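Watton equipment plan, progress to Feb 13, 2022

Spent so far 1832 of the 3000. Tuder quote for spare gripper fingers came in at 766, higher than budgeted, havent signed. Cable strain relief ordered, not here yet. Second bench still on the list for April, need a yes or no from you on that before we book delivery.

Connector and board work carries on with both arms. Wrist cables are next to price, want one spare for each side. 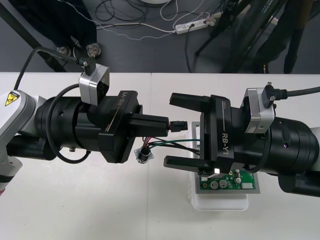
Rosalie Strebel asks that the fingers wait until Kondik has quoted too, and says she wont approve the bench out of the same line. Fine by me, will chase Kondik.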